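4.2 Do debates move anyone?

The claim that a televised debate can turn a race is repeated every cycle, and most of the support for it comes from polls taken in the first night or two. We are not convinced. Abdelaziz, whose panel from the Ollport mayoral race is the one most often cited, reported a clear shift toward the challenger after the only debate of that campaign. Her sample started at 4000 registered voters, but the shift rests on the 600 who answered both before and after. Those 600 were older, more partisan and more likely to have watched to the end. It is hard to say what they tell us about everyone else.

Bezerra tried to fix this by weighting the Ollport answers to match the full voter roll. After weighting, the shift shrinks by more than half, and what is left falls inside the margin of error. He still calls the result "suggestive." We would call it a null result. The same thing happens in the Kaijage county data from September, where a gain measured at 11 p.m. on debate night had gone by the next wave of calls.

There is also the matter of what people were reacting to. Local coverage in both places settled on a winner within some 30 minutes of the closing statements. Anyone reached after that had very likely heard the verdict, whether or not they had seen the debate. A survey that asks "who won?" at that point may be measuring the news and little else. Abdelaziz grants this in a footnote and then goes on as if it did not matter.
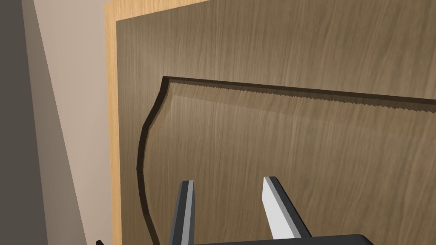
Figure 3. Simulated view of a two-fingered gripper and an upright wood-grain panel with a shaped inset.

Our own check used call records from 1000 households in Wudix, half of them reached before the debate and half after. Support for the two candidates differed by less than the sampling error in every age group, and the undecided share did not fall. Campaign staff we spoke with in Wudix were sure the debate had helped them. Staff on the other side were just as sure, and neither camp could point to a number that was not its own.

None of this shows that debates never matter. A very close race could be tipped by an effect too small for any of these surveys to pick up. But that is a guess, and it should be labeled as one. The Ristent study, which we turn to next, at least kept asking the same people until the vote was counted.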